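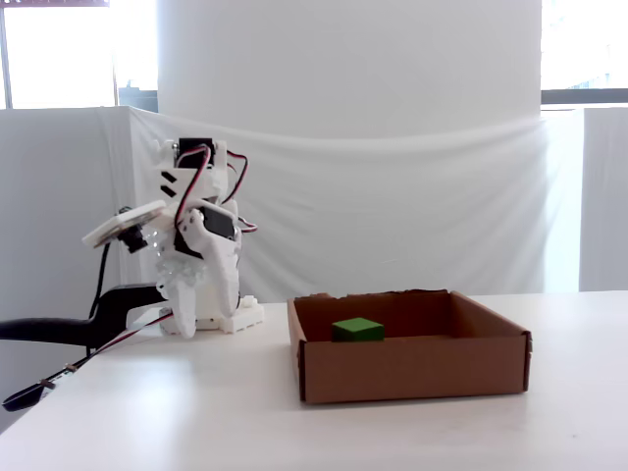 Home | News | Automation | Shop Floor | Events | Contact

We use cookies to measure traffic and remember your settings. Accept | Manage preferences

Low-cost arms handle the easy half of tidying, Ochoa bench trial finds

Small 3D-printed robot arms can be taught to put an object in a box, but remain a long way from clearing a kitchen counter or restocking a parts bin without supervision, according to results circulated in September by the automation workshop Laltuvico.

The trial, run at the firm's bench in Ochoa, was limited to pick-and-place work with a single item and an open container. Each arm was trained on some 300 demonstrations, recorded by an operator guiding the motion, and was then left to repeat the job with the item set down at a new spot each time.

Philomena Ofori, who led the trial, said the restriction was deliberate. "A household chore is a chain of these moves. If one link fails one time in ten, a chain of seven links fails more often than it works. We wanted a number for the link before anyone talked about the chain."

Laltuvico has not released a success rate. Ofori said the figure changed too much with lighting and with small shifts in the container's position to be quoted without a full test log, which the firm intends to publish after a second round.
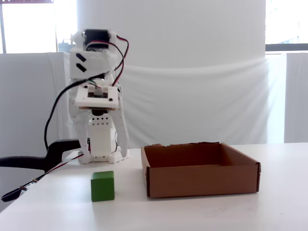 The report does list the main causes of failure. The most frequent was a poor approach angle, in which one jaw touched the top of the item before the other had cleared its side. The second was early release over the container wall. Dropped items were less common than expected, and most drops came when the grip had closed on a corner.

Solid, regular shapes gave the least trouble. Soft goods were excluded after preliminary runs with a folded dishcloth, which the arms could grasp but could not set down in any useful state. Transparent items were excluded for a different reason: the vision software often failed to find them.

Cycle time is the other obstacle. A person doing the same move needs a second or two. The arms were run slowly to protect the servos, and Ofori said that doubling the speed increased overshoot at the wrist enough to cancel the gain. For a shop floor that sorts small parts by hand, this rules out direct replacement, although unattended overnight work at low speed may be practical.

Jaruwan Paisan, operations manager at Mukis, a hardware distributor that sorts customer returns by hand, has read the report and is not planning a purchase. "Our returns bench sees screws, hinges, blister packs and loose gaskets in the same tote," she said. "A machine that is good with one shape covers maybe one tote in the day. The price is low enough to be interesting, but the staff time spent resetting it is not in the price."

Paisan said Mukis would look again if an arm could work for five hours without an operator stepping in. In the Ochoa trial, sessions were stopped and servos checked after every hour as a precaution - a schedule the firm describes as conservative.

Home use is further off. Ofori noted that a bench offers a flat surface, a fixed base and a container in nearly the same place, and that a kitchen offers none of the three reliably. She expects the first practical domestic jobs to be ones where the household does part of the setup, such as sorting cutlery from a tray placed at a marked position.

The second round will use six objects of differing size and will move the container between attempts. Control software will be supplied by Cenden, which is also preparing a revised gripper with replaceable finger pads. Results are expected before the end of winter.

Last updated: September, 4:40 p.m.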